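Vindton Parts Nest, for robot benches doing PC teardown and rebuild

We drew this one up after writing our bench rules, so it suits the rules pretty well!
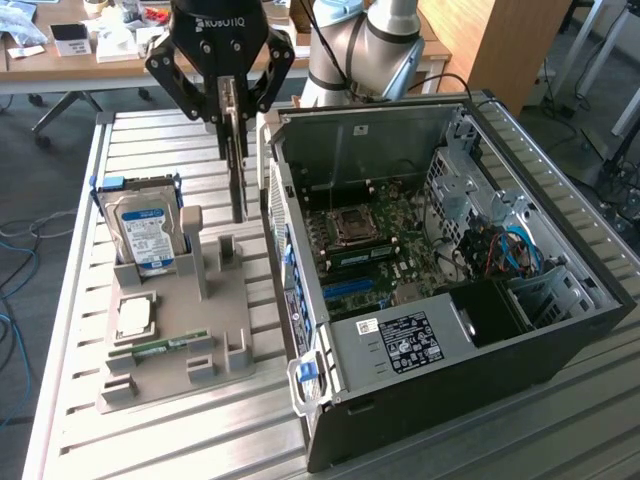 My first rule is a home for every part. Mark it on the bench sheet and keep to it. The tall grey post beside the drive is one to put on your keep-out list before you run a new path.

Cap arm speed at 200 mm/s near an open case — slower while you're teaching points.

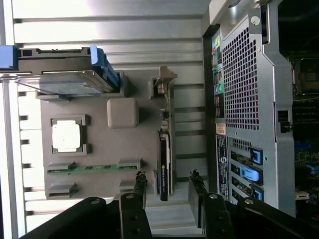
Recheck your taught points every 28 days, and log them. 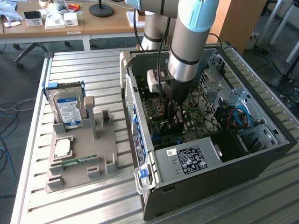 Parts Nest in grey, left of the tower

Ships in 7 days.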